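Minibus Route Changes in Bokach: What Riders and Drivers Reported
Student project report, Transportation Planning course

Print this page | E-mail this page

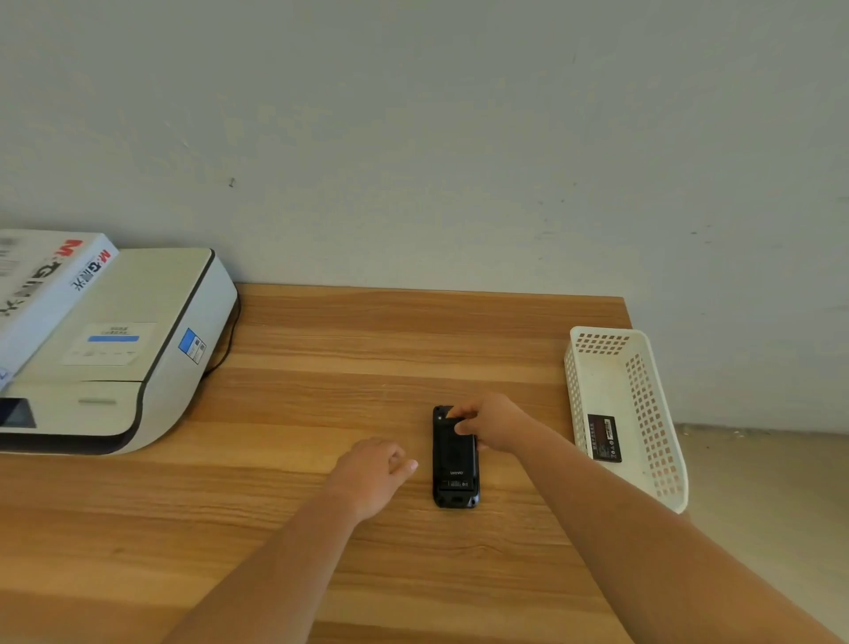 Our project looked at the shared minibuses that run between Bokach and the Ilier market, and at what changed after the town moved the main stop in October. The old stop was next to the market gate. The new one is on Maes Road, a longer walk for most shoppers but out of the way of delivery trucks.

Method

We handed out 500 paper forms at the two stops and got 461 back that we could use. We also talked with 8 drivers during their breaks. The forms asked how long people waited, what they paid and whether they had changed how they travel. We did not survey people who had stopped riding, so the results probably miss some complaints.

Results

Most riders said the wait was shorter in the morning and longer after 5 p.m. The drivers gave a similar account. They load faster on Maes Road, but in the evening they hold the bus until it is full – the fare does not cover a half-empty trip. The walk from the market takes about 10 minutes with bags. Older riders brought this up most often in the comments.

Fares stayed the same on the Bokach line. On the Avlow line they went up, but drivers there blamed fuel and not the new stop.

Recommendations

The town should keep the Maes Road stop and allow a short pickup at the market gate in the evening, when there are few deliveries. It should also post the permit rules at both stops. Three drivers told us they were fined under a rule they had not seen in writing.

2 comments | 6 shares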